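Lesberg Fund, small equipment awards
Progress report, second period: comparing end tools for tabletop sorting
Submitted by the Nikolovski workshop

We are happy to report that the comparison is well under way, and it has been a lot more fun than the first period, when most of our time went into wiring and paperwork. The arm is mounted, the controller from Horell talks to it without complaint, and we have finished 78 logged runs with the plain rod tool. The two-finger gripper from Stinari arrived in April and is next in line.

A quick reminder of the plan. We want to know how much sorting work can be done by pushing alone, before anyone pays for fingers, suction or anything else with moving parts. So the first tool is as simple as we could make it: a long straight rod with a rounded tip, carried just above the board and used to nudge one piece at a time toward others of its color. Every tool gets the same board, the same speed limit and the same set of instructions. 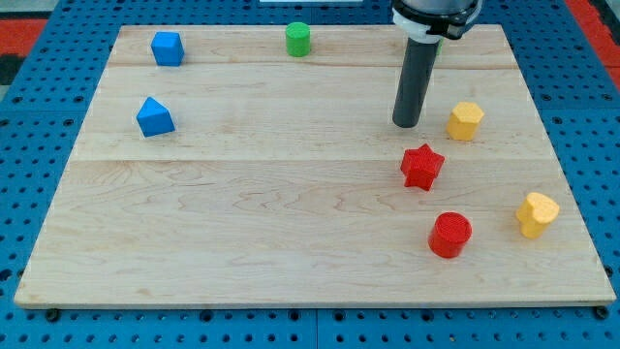
Horell's support desk wrote back after looking over our early logs and asked whether we had set the tip too low, as their own tests with pushing tools went better with a slightly larger gap over the surface. It was a fair point. We raised the tip by 3 millimeters and repeated ten of the runs, and the arm stopped tripping its force limit on the far side of the board. We have kept that setting ever since.

As for the shapes, we expected the cylinders to be the easy ones and they are anything but! A push that lands a little off center sends a cylinder sliding away at an angle, and the controller then needs a second or third try to bring it back. The cube is a pleasure - it squares itself up against the rod and goes where it is told. The star is somewhere between the two, and depends on whether the tip finds one of the hollows between its points. The heart we are still arguing over.

The overhead camera is the weak spot. With the arm reaching across the board, the rod can hide a piece standing behind it, and the software loses track until the arm backs off. We have added a short retreat move between pushes, which costs 5 seconds each time. A second camera, set low and to one side, would probably save most of that, and we would like to move the unspent cable money toward one if the fund agrees.

Still to do in this period: the same runs with the Stinari gripper, then a repeat with the rod under the old controller so we can separate the tool from the software. The logs are in the shared folder, and the spending sheet follows on the next page.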